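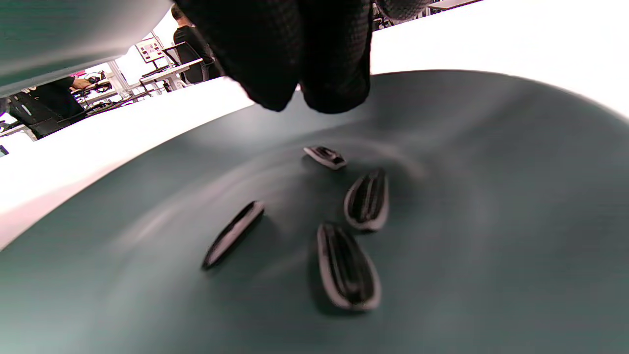 Minutes of the meeting of the Stondham -- Trarkanau Friendship Circle, July, 7 p.m., upper room at Langlois

Chair: Anneliese Heitmann
Minutes: Jannik Dreßler
Present: 17 members. Apologies were received from the two Pohl sisters and from the school.

**1. Minutes of the last meeting**

The minutes were read and accepted with one correction. Under point 4 it must say "the bus will wait at the station", and not "the bus will wait at the school". The chair asked that everybody who has the old paper changes it by hand.

**2. Visit of the guests in the fall**

The letter from Trarkanau arrived. They will come with a smaller group than last year, and they stay five nights. Three of the guests would prefer to sleep on the ground floor on account of stairs. Beds are found for all except one couple. Mrs. Oyelaran will ask her neighbor, who had guests two years ago and was content with it.

There was a longer discussion about the first evening. Some members wish a supper with speeches, others wish a supper without speeches. It was agreed that there will be one speech from each side, and that the translation is made after every few sentences and not at the end. Last time the translator had to remember a whole speech, and the soup was served in the middle of it.

Question from the floor, whether the guests must be collected from the airport. Answer of the chair: no, they come by train and only the last part is by bus.

**3. Money**

There is 700 in the account after the hall rent was paid. The chair reminded that the printing of the recipe booklet (see point 4) is not yet taken out. Pivex has offered to print it at the price of the paper if we deliver the finished pages before the end of the summer. The offer was accepted, with one member abstaining.

**4. Recipe booklet**

Jannik Dreßler reported on the texts. The recipes from Stondham are complete. From Trarkanau we still miss the buckwheat pancakes and the sour cherry soup -- the pancakes were sent, but the second page of the letter was not in the envelope. He will write again this week.

The measures are a problem. Trarkanau writes in glasses and spoons, and it is not certain how big is the glass. Mrs. Oyelaran has cooked two of the recipes with an ordinary drinking glass and found the dough too thin. It was decided to print grams next to the original words, after somebody has asked what glass they use.
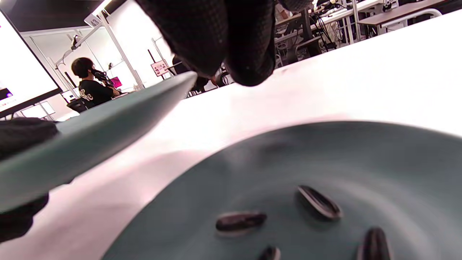
The cover of the booklet was the last open question under this point. Two proposals were on the table, a plain white cover and a colored one, and white was thought to become dirty too fast in a kitchen. Members liked the muted blue-green of the round plate, and it was agreed to ask Pivex for a card as near to it as they have, with the title in black. The title itself stays in both languages, Trarkanau first. If the card is more expensive than the white one, the chair may decide alone up to a small difference.

**5. Other matters**

- The key of the upper room must be given back at the bar, also when the meeting ends late.
- The conversation evenings pause in August.
- Mr. Quist offers a box of old dictionaries. Who wants one should write to him directly.

**6. Next meeting**

Same room, same hour, in September. The meeting was closed at 8:40 p.m.

Signed: J. Dreßler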